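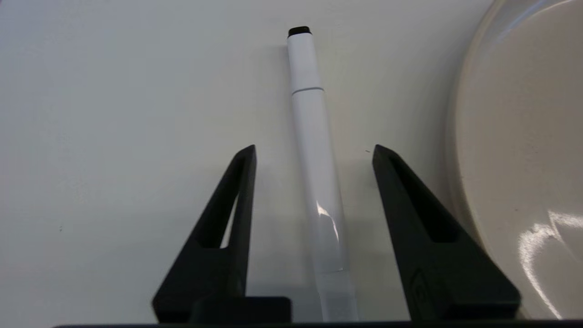 Rory MacKinnon · Jun 28, 2020

1/ Thread on the Vokano gripper kit from Ermont, which I've been living with lately (and enjoying more than I planned to!). White marker, black fingers spread wide, plenty of room either side.

2/ You get two pointed fingers, a wrist camera and 8 sample routines. Setup took me 90 minutes, tea included, and the manual is a pleasure, bless whoever wrote it.

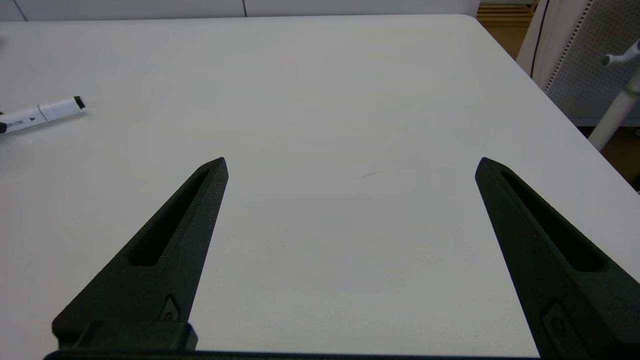
3/ Gripes: it costs $500 without the arm, and the finger screws are tiny, so work over a tray. Alasdair Semple asked if I'd buy it again. Yes, gladly, though I'd order spare screws too.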